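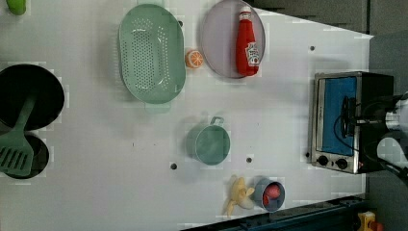 November, 9:40 p.m. Finished the second pass on the Vallinness knight tonight. The left elbow still binds at the top of its travel, so I pulled the pin, took 14 strokes off the peg with the fine file, and reseated it. It now holds a raised sword without drooping. For paint I have settled on two reds. The shield needs something close to the plain red of a ketchup bottle with a white cap, and the cloak needs a darker one — Flarik's crimson over black primer. White lettering on the shield was a mistake at this scale and I will strip it.

Talha Lodhi wrote to say the Sarna reissue is limited to 3,000 pieces, with numbered feet. Mine is preordered at 165, shipping included. Same three face plates as the first run, new neck joint. Njål Hovland has the old joint on his and says it cracks if you swap heads cold. I warm mine under the lamp first.

Shelf order, top down: Öberg cavalry, Vallinness, loose accessories in the drawer. The spare hands are sorted by peg diameter. Two right fists are missing — ask Margit Moen if they went back with her box.

Tomorrow: matte coat, base magnets, reply to Talha.

Print this entry | E-mail this entry

Home | Diary | Workbench | Shelf List | Links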